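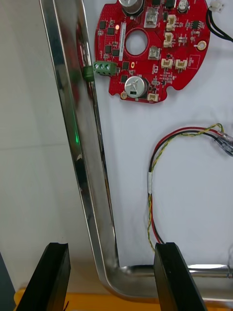
Learning Solder, Month One
March

So I finally did it. After years of telling people I was "going to get into electronics," I signed up for the evening class at the Mabaso center, and I've now been to 6 of them without skipping (a personal best for any class, and that includes the pottery one I paid for in full).

It's me and a bunch of people who mostly know more than I do. The teacher is Tumelo Nkosi, who used to fix radios and has the patience of a houseplant. First night he gave us each a bag with 36 resistors in it and had us sort them by the color bands. I got ten wrong! I had a cheat sheet! Brown and red look exactly the same under those lights and I will stand by that.

Then came the actual soldering, and wow, I was bad. Big sad blobs everywhere. What I was doing wrong was melting the solder on the iron and sort of wiping it onto the joint like butter. You're supposed to heat the pad and the leg together, then feed the solder in, and it just flows where it should. Once that clicked I went home and practiced on an old clock radio until my husband asked if we could please open a window.

I bought my own iron too. Everybody at class has opinions. Vusumuzi, who sits next to me, swears by the cheap ones and says spend the money on good tips. I went in the middle and got one with a dial on it, plus a brass sponge, plus a roll of braid for sucking up mistakes. I've used a lot of braid.

The thing I didn't expect is how quiet my head gets. I sat down at 8 last night to do one little joint and when I looked up it was past 10 and my tea had a skin on it. I can't remember the last time I did anything for two hours without checking my phone.

Next we're building a tiny amplifier from a kit, 20 parts, and I've already lost one of the screws in the carpet. If anyone has a good way to store small stuff, please tell me in the comments. Right now I'm using a muffin tin and the cat has noticed.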